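**Trosix Pauses Automated Board Assembly After Gripper Fault; Revised Release Check Now in Place**

Trosix today confirmed that automated insertion work at its Cattaneo assembly cell was stopped in February following a fault in the gripper control software. No one was injured. The cell has since returned to limited operation at reduced speed.

The fault occurred on a Wednesday during an unattended run. After seating a part, the robot is required to open its fingers fully before it withdraws from the fixture. In 2 cycles the controller reported the fingers as open while they were still closed on the part. The arm withdrew on that report, pulling against the fixture until the force limit was reached and the cell shut itself down. Two circuit boards were damaged and have been scrapped.

The cell is used to practice and measure the placement of small electronic parts. Work is carried out on a gray 3D-printed plate mounted over aluminum extrusion, with sockets and brackets that hold parts in known positions. Clearances between the fingers and the brackets are small, and a late or incomplete release can load a board sideways.

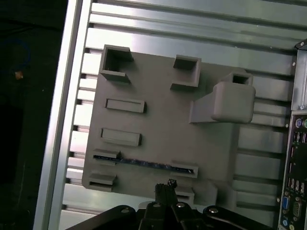
A review led by Godelieve Van Leeuwen, head of equipment safety at Trosix, found that the release signal was based on the commanded finger position. The measured position was recorded in the log but was not used in the decision to withdraw. The condition had been introduced in a software update supplied under the Fernex maintenance program and was not covered by the acceptance test in use at the time.

"The force limit did its job, and the cell stopped as designed," said Van Leeuwen. "The withdrawal should never have been allowed to start. We have changed the check, and we have changed the test that ought to have caught it."

Under the revised procedure, the arm may withdraw only when the measured finger position confirms release. The change was tested over 1,501 insertion cycles with no false release reports. Travel speed near the fixture is held at 80 percent of its former setting until further notice, and unattended runs remain suspended.

Trosix has informed Fevance, which operates cells with the same controller, and has supplied it with the corrected software and the review findings. Operators of affected equipment are asked to stop unattended insertion work until the update has been installed and the new acceptance test completed.

A full report will be provided to customers on request through their regular Trosix service contact.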